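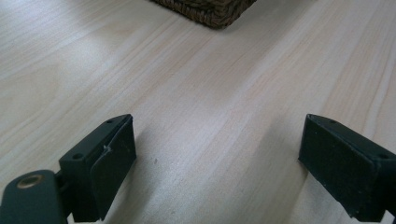 4. Start every take with the gripper open

I record each take from an open gripper over bare tabletop, with the target up at the far side of the view. For the basket task in the Lenby set, I like just a corner of the basket showing at the top. The policy then has to learn the approach as well as the grab, and in my tests that mattered more than anything I did to the network.

4.1 Hold the tool so both pads are in view and their top edges look level. If one sits higher, roll your wrist a little and check again.

4.2 Press record, then keep still for 3 seconds. Tresine uses this stretch to work out the zero point for the finger width, and it gets grumpy if you drift.

4.3 Move in at an easy pace. I used to rush this part and my early takes were pretty useless – the motion blur made the tracker lose the table grain completely.

4.4 Close on the rim, lift, set it back down, open up, and stop recording.

4.5 Do 12 takes, then shift the basket to a new spot and go again. I do 6 spots per table.

Note: Pale, shiny wood can throw bright patches into the view. I leave them in on purpose. When I trained on all 1,424 takes, glare included, the policy coped with a sunny kitchen much better than the version I'd trained on the cleaned-up set.

Note: Pads get fuzzy and start to fray at the lower edge. A bit of wear is fine, and so is lint. Just don't swap pads halfway through a spot, or the Flostulell width plot will show a jump that you'll spend an afternoon chasing (I did!).

Caution: Keep your other hand away from the fingers while you close them. The pads are soft but the blocks behind them aren't.

When all your spots are done, go on to step 5 and copy the takes into the Babaei folder before you start the width check.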